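Small Shop Automation > General > Can a machine do the boring stuff yet?

16 replies, page 1 of 2

jbarredo
Member
I run the back end of a used book and game store in Flamville. Most of my day is picking things up and putting them somewhere else. Books into dividers, games onto shelves, returns back into bins. My brother-in-law keeps sending me clips of robots folding towels and says I should be looking at this. Is any of it ready for a shop with two employees? I don't need it fast. I need it to work when I'm up front at the register.

surkwood_dan
Senior Member
No. I service conveyors and pick stations at Surkwood and the ones that earn their keep do one thing with one kind of box. You give them a carton that's always the same and they will run all night. Give them a paperback with a curled cover and you'll be back there every ten minutes.

Araceli U.
Member
I'd say it depends what you mean by ready. I do training data work, mostly hand-held grippers, so a person does the chore with the grippers in their own hands and the arm learns from the recordings. Sorting and putting things in slots is a lot of what we do. Two years ago I would have agreed with Dan without thinking about it. Now I've seen an arm put a hardcover in a divider it hadn't seen before, and do it again, and again.

It did miss. On the last batch I kept score on it was 50 tries and 16 of them needed a person to step in. That's a bad employee but it isn't zero.
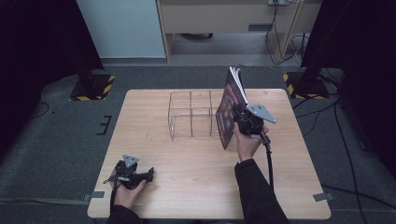
Books are harder than people expect. If you clamp too low it tips when you lift, and if you clamp near the opening the pages spread and the thing gets wider than the slot. With your fingers you fix that without noticing. With two jaws you have to plan the grip before you pick it up, and you get tired of it by lunch. Clear dividers are their own problem. A camera doesn't always know where the wall is, so the corner of the book hits the panel and the whole organizer slides.

surkwood_dan
Senior Member
16 out of 50 is a third. If my pick station did that the customer would have it on a pallet back to us the same afternoon.

Araceli U.
Member
Sure, and I wouldn't sell it to you. He asked if any of it was ready and I'm telling him where it is.

jbarredo
Member
What does the person do when it needs help? Pick the book up off the floor?

Araceli U.
Member
Mostly it just stops with the book half in. You straighten it and it goes on. A few were drops.

nestor_t
Member
Hobbyist here, I have a small arm bolted to a bench in the garage. I spent most of July trying to get it to load the dishwasher. Plates, yes, if I set them on edge in a rack first. Cups, sometimes. Silverware, never. My wife pointed out that by the time I had set the plates on edge in the rack I could have set them in the dishwasher.

I still think it's worth doing. But I paid 3000 for the arm and that's a lot of dishes.

Danilo P.
Member
Nestor's wife has the right question. Somebody has to put the work where the machine can reach it. We looked at one for the return counter at my old job and the quote from Vendard had a table, a fence and a feeder in it, and the arm was the cheap part. If the books come in a shopping bag somebody has to empty the bag.

jericho_ig
Member
I disagree with that a bit. Feeders are for the old kind. The whole reason to train on people doing the job is so you can skip the feeder. It's not there but that's the direction, and I wouldn't buy a fence now if I could wait.

Danilo P.
Member
Wait how long though? I was told to wait in my last two jobs.

jericho_ig
Member
I don't know. Longer than the videos make it look.

surkwood_dan
Senior Member
On that we agree.

jbarredo
Member
OK. Sounds like for now I'm better off with a label printer that doesn't jam and a cart with decent wheels. Araceli, can it tell a book from a board game box, or do you have to tell it what's coming?

Araceli U.
Member
Telling them apart is the easy part. Holding them is different. A game box with a loose lid is about the worst thing you can hand it, the bottom falls out. Tape the lids and you'd have a better time, but then you're taping lids.

nestor_t
Member
Which cart did you have in mind? I've got a Yap one with the big casters and it does fine over the garage threshold, but the top shelf is too shallow for anything bigger than a shoebox.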